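3.2 Handling rules for garment trials

Written rules for two-arm garment work differ from site to site. The Horkent rule sheet, drawn up by Flurina Sutter and used here with small changes, was applied to 72 trials at Nirkcombe. Its first rule concerns contact: a garment is gripped by the cloth itself, and fingers with torn or sharp edges are replaced before the next trial. Scuffs are allowed.
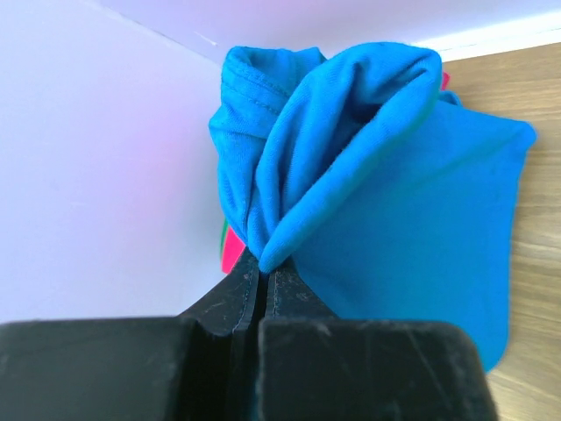 Vol. 6, p. 800

The second rule covers wrist views. Each arm is judged on its own camera as well as on the fixed one, as the two often disagree about how near the cloth is.

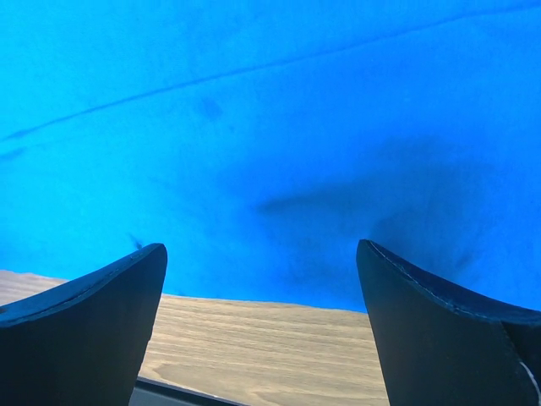
Stopping distance was the point on which the Hofstetter and Kumitz sheets differed most. Both assume that the operator can tell a near surface from a far one. With blue filling most of the view beyond the open fingers, and only a band of wood beneath, that judgement is hard to make from the wrist alone. We therefore ask for a check on the fixed view before closing.

Finished items stay inside the reach of one arm only – the other keeps clear of them.

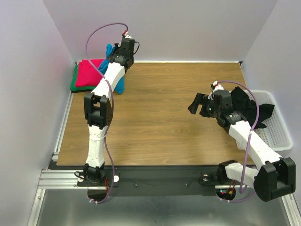

Figure 2. Left gripper over the teal-blue cloth; right gripper open and empty.

A garment is laid flat before any fold is scored, though wrinkles need not be removed.

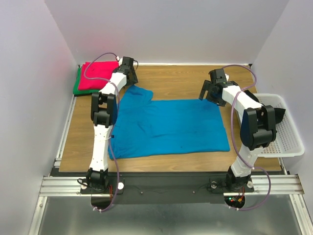 Page last changed: December

Both arms may work over one garment, provided that neither crosses the other. Trials in which they crossed were stopped and left out of the scores.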